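Lumunix Community Hall, Clutden
Positions vacant / call for participants
Posted 23 May 2020

HALL COORDINATOR (part time) plus PARTICIPANTS WANTED for the Clutden Dance Memory Project

Two things on one page, sorry, the website only lets us have one notice up at a time. Job first. Project second. Read both if you can, some of you will suit both.

PART ONE: THE JOB

Hall Coordinator, part time, 20 hours a week. Fixed term to start with, extension likely if the grant comes through again. Based at the hall in Clutden with the odd trip out to Ziveddale.

Who we are

Small arts organisation. We run the old hall on Mohammadi Street, built 1850, added to badly ever since. Social dancing, choir, a playgroup, a seed swap, tai chi, one very loud ukulele group. Doors are shut to the public at the moment like everyone else's, but the bookings diary still needs looking after, and there's a mountain of work to do before we open up again. That's why we're hiring now instead of waiting.

What you'll be doing

Bookings. Mostly bookings. Moving the cancelled ones, chasing the maybes, being kind to people who want their deposit back.
Answering the phone and the email. The email is worse.
Writing up a plan for reopening with smaller numbers, spaced out chairs, cleaning between groups, sign-in sheets. You won't be doing this alone but you will be holding the pen.
Keys. Who has them, who shouldn't.
Getting quotes from tradies and meeting them on site. Gutters are next, then the back step.
A monthly newsletter, one page, plain language.
Helping the dance project along (see Part Two), mainly phone calls to older residents and keeping track of who has sent in what.
Some lifting. Trestles, stacking chairs, the urn.

What we need from you

Organised, or at least able to find things.
Good on the phone with people of all ages, including the ones who are hard of hearing and the ones who are cross.
Comfortable with spreadsheets and a shared calendar. Nothing fancy.
Able to work two evenings a week once classes are back on. Until then hours are pretty flexible and a good bit of it can be done from home.
Working with Children Check, or willing to get one before you start.
Current driver's licence and use of a car. The bus to Ziveddale is not a realistic option, we've all tried.

Nice to have

Any background in community halls, libraries, neighbourhood houses, sporting clubs, that kind of thing.
First aid.
A second language. Nepali, Farsi, Greek and Italian all get used at the hall most weeks.
Knowing how to waltz. Not joking but not essential either.

Pay and conditions

Paid under the award, level depends on experience, we'll talk it through at interview. Super on top. Leave pro rata. Kilometres paid for the Ziveddale trips. You'll share an office with the photocopier and it does get cold in winter, bring a jumper. Kettle provided, biscuits patchy.

We don't need a uni degree. We don't care about gaps in your work history. If you've been out of work because of the shutdown please do apply, we know a lot of hospitality and events people are looking and your skills carry across really well.

How to apply

Letter, two pages at the most, telling us why you'd like it and what you've done that's similar. Paid or unpaid both count.
Resume, whatever format you've got.
Names and phone numbers for two referees. We won't ring them untill we've spoken to you first.

Send to Umesh Pant, Hall Manager, through the contact form on this site. Put HALL JOB in the subject line or it'll end up in with the ukulele correspondence. No email? Drop it through the slot at the Mohammadi Street door, it gets cleared every weekday.

Applications close at the end of May. Interviews by phone or video, whichever you prefer. If you need anything done differently for access reasons (questions ahead of time, an interpreter, a support person on the call) tell Umesh and we'll set it up.

PART TWO: PARTICIPANTS WANTED

The Clutden Dance Memory Project

Did you dance in Clutden or Ziveddale? Did your mum or dad? We're collecting memories of the old dances, the Saturday night ones, the debutante balls, the end of harvest socials, the weddings where the band went home and somebody put the radio on. Also more recent stuff. Blue light discos. Garba nights. The bush dance fundraisers. Doesn't have to be old to count.

We had planned to do this in person with afternoon tea. Obviously that's off. So it's phone, post and video for now, with a proper get together down the track.

Who we're after

Anyone who went to a dance in either town, any era.
Musicians. Especially piano players and drummers, we have hardly any drummers.
People who did the suppers, the door, the decorating, the sweeping up.
People who weren't allowed to go, or weren't made welcome. We want those stories as well and we'll treat them with care.
Family members who've got photos, dance cards, frocks, programs, sheet music.
You don't need to be a good talker and you don't need to have been a good dancer.

What's involved

One phone or video chat, up to an hour, with a project worker. Recorded if you're ok with that, notes only if you're not.
A second shorter call if there's more to say.
If you have photos or papers, we can scan them. Please don't post originals, ring first and we'll sort out a safe way to do it.
You get a typed copy to check before anything is used. Cross out whatever you like. Change your mind whenever you like, no explanation needed.

What happens to it

Typed up and bound, one set kept at the hall and one in Ziveddale. Short pieces read out at the reopening dance, with your permission. A small display in the foyer. Nothing online unless you tick the box for online.

Things we'd love to hear about

How you got there and how you got home.
What the band played last.
Who taught you the steps.
What was on the supper table.
What the floor was like. Sawdust, candle wax, kero, everyone had a theory and everyone thinks the other town's floor was slower. The Clutden people are very firm on this.
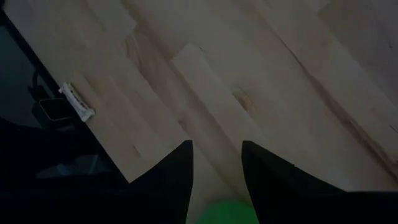

Pale boards, plenty of grain. Got a floor story? Send it in.

Thank you payment

Participants get a $20 grocery voucher per interview, posted out. If you'd rather not take it, say so and it goes towards the supper fund.

Can I do it in my own language?

Yes. Tell us which one and we'll find somebody. May take a bit longer to book in.

I'm ringing for my nan, is that ok?

Yes, so long as she knows about it and is happy to be called. We'll speak with her directly before we start. You're welcome to sit in on the call.

I don't live here any more

Doesn't matter. If you danced here you're in. Time zones are our problem.

Is there an age limit?

Eighteen and over for the interviews. Kids can send in drawings or a written piece about a dance they've been to, with a note from a parent or guardian. School groups have a chat to Umesh first please.

How to put your name down

Contact form, subject line DANCE. Give us your name, a phone number, best time to ring, and one line on what you remember. One line is plenty, save the rest for the call.
Or leave a message on the hall answering machine. Speak slowly, it's an old machine. Say your number twice.
Or a note through the door slot.

We'll ring everyone back. Might take a week or so, there's only a couple of us on it untill the new coordinator starts (see Part One, tell your friends).

No closing date for the project. We'd like to do the older participants first though, so if that's you or someone you know, sooner is better.

Also still looking for: a working reel to reel player to borrow, anyone who can read the handwriting in the hall minute books, and the person who took home the good cake stand after the Ziveddale social. No questions asked on the last one.

Queries about either the job or the project to Umesh Pant, Lumunix Community Hall, Mohammadi Street, Clutden. Mornings are best.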